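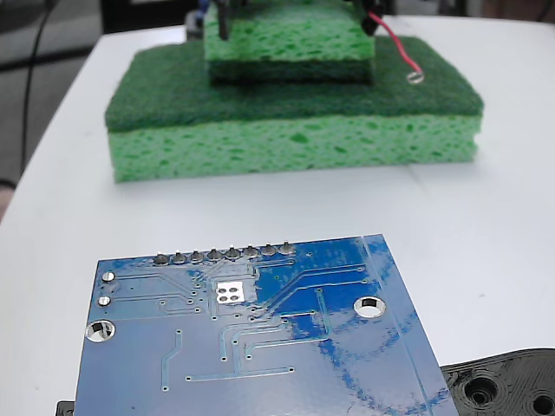

Drarosus: Progress Report to the Corneck Fund, Second Period

Prepared by the software team at Prarnby

Thank you again for your patience over the winter, and for the generous comments you sent back on our first report. We read them out loud at our January meeting and they did everyone a lot of good. This second report covers the perception and planning side of Drarosus, the software we are building so that a robot can work around the solder side of a small circuit board, find the joints it cares about, and get a metal fingertip close to them without bumping into everything else on the table.

Where perception stands

Most of this period went into glare. The blue boards we work with are glossy on the solder side, and under overhead lights the reflections lie in patches right across the traces, so that some areas come out nearly white. Our old detector was happy to call a bright patch a solder joint, which made for some very confident and very wrong plans. The new one looks for the header row first, eight joints evenly spaced in a line, and fits the whole row at once before it says anything about a single pad. A stray reflection may look like one joint, but it has a hard time looking like eight of them in a row!

We labeled 1,937 views by hand to train and check this. That took longer than we promised you (our fault, we changed the labeling rules halfway through and had to go back over the early ones), but the labels are now consistent and we would be comfortable building on them for the rest of the grant. The mounting holes turned out to be a helpful second landmark. They have a silver ring with the table showing through the middle, and once the row and at least one hole are found, the board's pose usually settles within a couple of updates.

Clutter is still the harder problem. Our table model does well with solid things such as sponges, which hold still and have an obvious top. Wires are another story. A thin red wire may cross in front of header pins, bend sharply and vanish into a black sleeve, and the planner needs to treat all of that as one connected object that may move if touched.

Where planning and control stand

The planner, which we call Renaud, was rewritten from the ground up. The first version planned a complete path and then followed it faithfully, even when the pose estimate improved along the way. Renaud replans while the arm is moving, every 80 milliseconds, and keeps a slower, more cautious mode for the last stretch above the board. We ran more than 4,000 simulated approaches through it before we let it near a real one, and those runs caught two bugs in the way we handled the joint limits. Both are fixed, and the simulated cases that found them are now part of our nightly tests.

Hovering is the behavior we are fondest of. Before any contact, the fingertip pauses just over the surface, perception takes a fresh look, and the controller accepts or refuses the contact. We were a little worried that the pause would make everything feel sluggish, but it has made debugging so much more pleasant that we plan to keep it. A polished metal finger is hard on the cameras as well, being about as reflective as anything could be, so we now mask it out using the arm's own position before the detector runs.
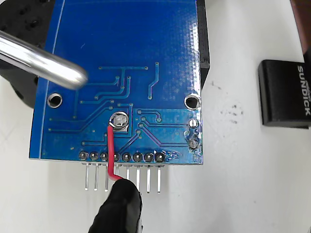 How does the software decide that a wire is attached to the board and isn't just lying across it?

It compares the end of the wire with the pad map. If the end falls on a through-hole pad and the solder around it is bright in more than one view, the wire is marked as attached and the planner gives it extra room. If the views disagree, it is treated as attached anyway, and the log keeps a note for us to look at later.

What comes next

There are 4 items left on the work plan for this grant. The wire model comes first, and we expect it to take up most of the coming period. After that come a recovery routine for when the header row is lost partway through an approach, a proper replay viewer for the logs (the current one is slow, and a bit embarrassing), and the write-up of the interface between Renaud and the detector, so that other groups can use one without the other.

Spending is on plan. We would like to move the unspent travel money into computing time for simulation, and a short request is attached for your approval. We would love to have you visit Prarnby once the recovery routine is in, and we will write again with a suggested time.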